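Everyone keeps telling me a vase of flowers "finishes" a dining table. I'm on day 29 and still waiting to feel finished.

Chie Imai's rule is that nothing else lives on the table. Fine. Then where do glasses go?
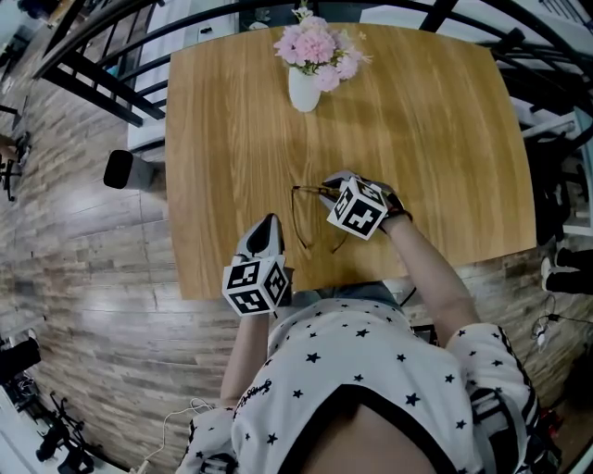
Pink flowers 1, clear table 0.

The honey-brown top I do like. The black metal chairs – jury's out. Shimada wanted 83 bucks for a tray to "anchor" it all. I'll pass.

Ask me again in January.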